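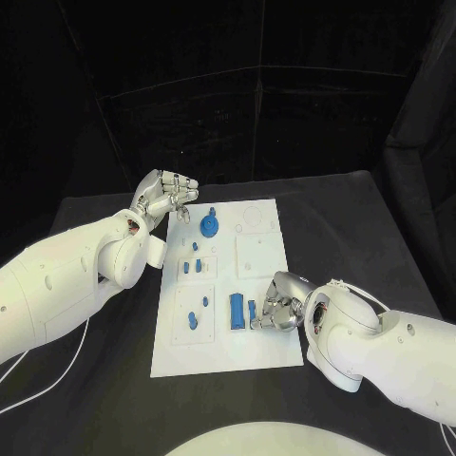

Chapter 9
Gathering Demonstrations

9.1 Introduction

The preceding chapters treated the learning system as something that receives examples. The present chapter considers where those examples come from. In most of the manipulation work discussed in this book, they are produced by a person who guides a robot through a task while the motions of its joints and the views of its cameras are stored together. Each stored attempt is called an episode. A set of episodes, with the notes needed to interpret them, is called a collection.

Students often regard this stage as routine labor that comes before the real work. Experience suggests otherwise. Decisions made at the bench, such as where a part is set down or when recording stops, remain in the data and cannot be removed later by a better training method.

The chapter follows one task throughout. A two-armed robot with jointed hands works at a board of pegs, cylinders and other small parts. The operator is asked to move a named part from one location to another and to release it upright. The task is simple to state, yet it requires the operator to choose a grasp, avoid neighboring parts and judge when contact has been made.

9.2 Terms Used in This Chapter

Operator. The person who controls the robot during an episode.

Reset. The return of the board and the arms to a permitted starting arrangement. A reset is not part of the episode.

Starting arrangement. The position of every part on the board when recording begins.

Reviewer. A person other than the operator who accepts or rejects the episode.

9.3 The Sultana Collection

Much of the discussion draws on the Sultana collection, prepared at the Dumance laboratory under the direction of Yu-ting Siu. It contains 566 accepted episodes recorded by 2 operators, Deepak Dixit and Demyd Mykhailiuk. Recording began in January and the final review was signed on 2 April 2020.

The first 50 episodes were discarded. Chun-yin Tu, the reviewer, found that both operators had begun nearly every attempt from the same starting arrangement. A policy trained on these episodes performed well on that arrangement and poorly on any other. The written procedure was then revised so that a new arrangement was drawn before each reset. Section 9.5 reproduces the revised procedure in full.

A second difficulty concerned failed attempts. The operators had been deleting any episode in which a part was dropped. Chih-ming Chang proposed that an episode be kept when the operator recovered the part and completed the task, provided that the drop was marked in the notes. The effect of this change is examined in Section 9.6.

9.4 Planning a Collection

Before any recording takes place, the following matters should be settled in writing:

The task, stated in one sentence that an operator can repeat from memory.
The set of permitted starting arrangements.
The condition that ends an episode.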